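Setting Up a Shared Folder on a Small Office Network

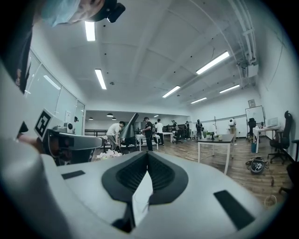
Kevser Soylu, Technical Editor
2020-05-06

These steps apply to any desktop running a current Windows release. You need an administrator account on the host computer and a wired connection to the office router.

Step 1. Create the folder at the top level of the data drive. Keep the name short and without spaces. The folder used below is named Plirkau.

Step 2. Right-click the folder, choose Properties, then open the Sharing tab and select Advanced Sharing. Check "Share this folder" and set the user limit to 3.

Step 3. Click Permissions. Remove Everyone from the list, add the accounts that need access, and give each one Change and Read.

Step 4. Open the Security tab and add the same accounts with Modify rights. When the two tabs differ, the stricter setting applies.

Step 5. On a second computer, press Windows+R and type two backslashes, the host name, one backslash and the folder name. Sign in when prompted.

If the folder does not open, check that the network profile on the host is set to Private. File and printer sharing is normally blocked on Public.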